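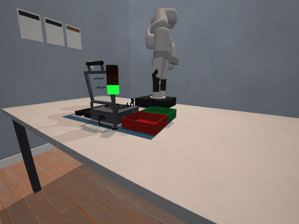 Flindildale, 28 April 2018

Religion and Belief > Books and Reading

Which book about religion and doubt for a reading group where half the people are believers?

Asked by Tania Bepari

Hello to all. I hope this is the right section, I was not sure between this one and "Book groups and clubs".

I belong to a small reading group in Flindildale. We meet in the evening, once in a month, and normally we read novels. In March one of the members proposed that we should read something against religion, one of those books by an atheist writer who argues the case strongly. Another member, who goes to church every week and sings there, answered that she would be happy to do it if afterwards we read one book from the other side. Everybody agreed to this, and because I had the bad luck to be taking the notes that evening, I was asked to choose both books.

Now I have a difficulty. I was brought up in a religious family (I will not say which religion, because I don't think it changes the question) and today I would call myself undecided. I have read parts of several of the well-known atheist books, and I found them clever, but I noticed that I became tired after some chapters. The writer is always winning. When I turned to the books which reply to them, many had the same fault from the opposite direction, and the writer seemed to be speaking only to people who agree with him already.

So my questions are these:

Is there an order which works better? I mean, should we read the book of the unbeliever first and the answer after, or the contrary?

Should the two books be a direct pair, where the second is written as a reply to the first, or is it better that they are independent?

Is a long book a mistake? Our members are busy and I know that two of them do not finish anything above a certain length. One person suggested a collected edition of 1000 pages and I would like a polite argument against it.

I would also like to know how you keep such a discussion friendly. With novels we can disagree about a character and nobody goes home hurt. I am afraid that here it will be different. My English is not my first language, and when people speak quickly and with strong feeling I cannot always follow, so I can't be a very strict chairwoman.

I should add that we can borrow from the library in Skirell, but they rarely have more than a few copies of anything, so a book which exists in a cheap paperback would be a help.

Thank you for your patience with a long question.

2 people found this question useful

Answer 1
Posted by priter_reader

Just pick the famous ones. Everybody has heard of them, there are loads of second-hand copies and people will turn up because they have an opinion already. Ours had the best attendance of the year when we did an atheist one. It did get a bit shouty but no one left.

For the religious side do C. S. Lewis, Mere Christianity. Short, cheap, library will have it. Don't overthink it.

Comment by Tania Bepari: Thank you. Mere Christianity was on my list. My only doubt is that it comes from radio talks of the war years, and I wondered if the group would find it old. But it is short, this is true.

Comment by priter_reader: Bits of it are old. People like arguing about those bits.

Answer 2 (accepted by the asker)
Posted by Painemal

I ran a similar group for seven years, in a town where there were two churches, one mosque and a good number of people who wanted nothing to do with any of them. English is also my second language, so I understand very well the problem of following a heated discussion. I will try to answer in the order of your questions.

First, the order of the books. I would begin with the believer. I know this sounds backwards, because the proposal came from the other side, but my experience is that a book of attack read first sets the tone for everything after. When the group arrives at the second book, they read it with the question "does it answer chapter four?" and they don't see what the book itself wishes to say. If you begin with a book where somebody explains quietly what faith means to him or her, the attack which comes later has at least a real person in front of it. The members who don't believe will not be harmed by waiting one month.

Your member who proposed the idea may feel that his turn has been taken. Speak with him before the meeting and not during it.

Second, a pair or not a pair. I would avoid the direct replies. There are many of them and they were mostly written quickly, while the first book was still in the shop windows. They quote a sentence, then correct it, then quote another sentence. For a person who has the first book open on the knee this can be useful, but as reading it is rather dry, and you will spend the evening checking who quoted correctly. Two independent books give more room.

For the side of belief, Mere Christianity is a sound choice, as the other answer says. If you think that it will feel old, consider The Confessions of Augustine, which is of course far older and for this reason does not feel old in the same way. You don't need to read all of it. The first nine books (they are what we would call chapters) tell the story of his life, and the last four are more difficult and can be left for those who want them. Please look at the translation before you order - some of the older ones are full of "thou" and "hast", and this is hard work for people like you and me. If your group isn't mainly Christian, you may prefer The Varieties of Religious Experience by William James. He doesn't defend any church. He looks at what religious people report and he takes them seriously. It is long, but the chapters were lectures and you can choose three or four.

For the side of unbelief, I would look at Bertrand Russell, Why I Am Not a Christian. The title essay was a talk, it can be read in one evening, and it is in plain English with short sentences. In most editions it comes together with other essays, so the quick readers can go on. I don't agree with all of it, and I think that he is unfair in places, but he is unfair in a clear manner and so the group can point to the line and discuss it. David Hume's Dialogues Concerning Natural Religion is the better book in my opinion. There are three speakers who disagree with each other, and at the end it isn't completely certain who has won. The language is from the eighteenth century, however, and two of my members gave up on the second page.

Third, the length. Your polite argument against the very large book is simple: ask who will carry it. If this does not help, propose that the person who suggested it chooses one chapter and presents it to the others. In my group this offer was never once accepted.

About keeping the peace, I can tell you what we did, and you can take what suits you.

We asked each person to bring one sentence from the book that he or she found true, and one that seemed wrong, with the page number. We began with the true ones. It is surprising to hear a convinced atheist read aloud a line of Augustine and say that it is well observed, and it changed the temper of the evening for us more than any rule.

We also agreed to speak of "the author says" during the first hour. Personal stories could come after the tea. Some wonderful ones did come, and also one or two that were too long.

For the language question, I simply told my group at the beginning: when two people talk together, I understand neither, so I will raise my hand and we will start again from the first speaker. They were a little embarrassed to have caused me trouble and they became more orderly, even on the evenings when I was not there.

One warning. If a member has recently lost somebody, or has a quarrel in the family over religion, such a book can touch a painful place. I didn't think of it the first time and I am still sorry. A word to each person before the date is chosen costs nothing.

Comment by Tania Bepari: This is more than I hoped for. I had not considered to begin with the believer's book, but I see the reason. I think I will propose the James, selected lectures, and then the Russell essay. Which lectures did you use?

Comment by Painemal: The ones on the sick soul and on conversion, and the conclusions at the end. The two on mysticism are printed together and are good, but they need an evening for themselves.

Comment by Tania Bepari: Then we will leave mysticism for the autumn. Thank you again.

Answer 3
Posted by mossbank

Not exactly what you asked, but have you considered a novel? You said your group reads novels normally and they know how to disagree over a character. Gilead by Marilynne Robinson is written as a letter from an old minister to his young son, and his brother has lost his faith, so both sides are in it. Or The Brothers Karamazov, where Ivan makes the case against God better than most atheists do, although that fails your length test badly. You could read only the chapters "Rebellion" and "The Grand Inquisitor", which are sometimes printed separately in a thin edition.

My wife's group did Gilead and half of them found it slow. The other half gave it to their mothers.

Comment by Painemal: I agree about "Rebellion". It can be read alone without knowing the rest of the plot, if somebody explains first who the brothers are.

Comment by priter_reader: Karamazov would finish off our lot completely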